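Emergency stop inside the arm's reach, is it OK?

tramley_tharun
Hello all. At our site (Florkcombe) we write the rules for the bench cells. My colleague wants the stop button on the table, beside the work. I think it must be outside the reach of the arm. What do you do?

wrist view, stop button at upper left, fingers open 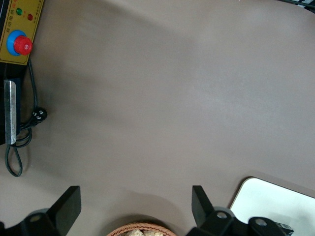
Wrist camera view. Red stop button with blue collar, upper left.

Bullstead32
I would keep it there. A stop you can hit without walking is a good stop. Ours is on the table for 7 years.

I. Amadi
I disagree with Bullstead32. If a person must put the hand past the gripper to push it, the place is wrong. Also I would tie down the thin black cable. A loop on the tabletop can be caught by a finger.

Bullstead32
The cable, yes, I agree. But one button far away is worse than one near.

I. Amadi
Then use two. One near, one at the operator's chair, and test both before each shift. We write it in the log.

tramley_tharun
Thank you both. I will put two buttons in the draft, and a line for cables. Does somebody have a log sheet which I can copy?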